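Workshop > Notebook > Finishing bench > October

Print this page | E-mail this page

October, begun 8:40 in the morning

Third try with the walnut oil varnish on the Gurkora chairs. I write it all down because last time I did not, and then Helju asked me for the proportions and I had to guess.

The old batch was too thick. It pulled under the brush and left small ridges at the seat corners. For this batch I took 200 ml from the Schwerdtfeger can and thinned it with turpentine in small portions, stirring slowly, until it ran from the stick in one thread. I did not measure the turpentine exactly. Next time I must.

Sanding before first coat: 180 grit, then 240, always along the grain. The back rails had glue spots again. They do not show on raw wood, but they show very well under oil, like pale fingerprints. I scraped them with the small card scraper. Torunn says to wipe everything with spirit first, then the glue shows itself. I tried it on chair two and she is right.

First coat went on by 10:15. Wiped off after 20 minutes with a cotton rag. Rags spread flat outside on the rail, not in the bin.

11:50. Still sticky on the underside of the seats, dry on top. I think the air does not move enough under there. I turned the chairs upside down on the battens.

Afternoon. The color is warmer than on the Narley samples, more to honey. I like it, but the customer has chosen from the samples, so I will make a new test board and send it to her before the second coat. Helju thinks the can was standing open too long and became darker. It could also be the wood, this delivery is from a different sawmill.

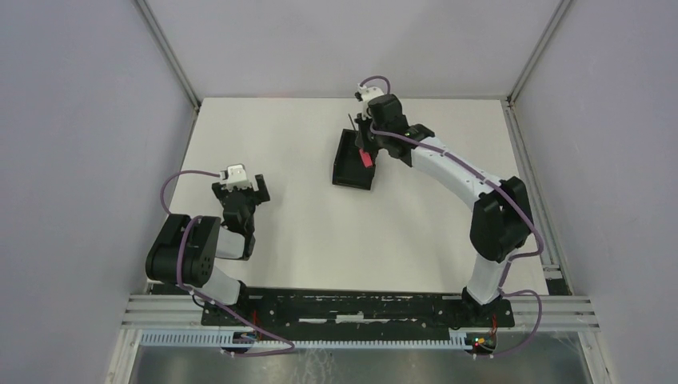
Cost so far, for the whole set: 506 for varnish, paper and brushes. The full order is 3,880, so we are still inside what I calculated, but only if there is no fourth try.

To do:
- test board, 3 coats, with the turpentine measured
- ask Fluver if they still sell the soft brush in the 50 mm width
- new lid for the can
- chair four has a loose stretcher, glue it before any more oil

16:30. Underside is dry now. Light scuff with the gray pad tomorrow, then wait for the answer about the color.

Last updated: October, by Torunn Backlund (corrected the grit numbers)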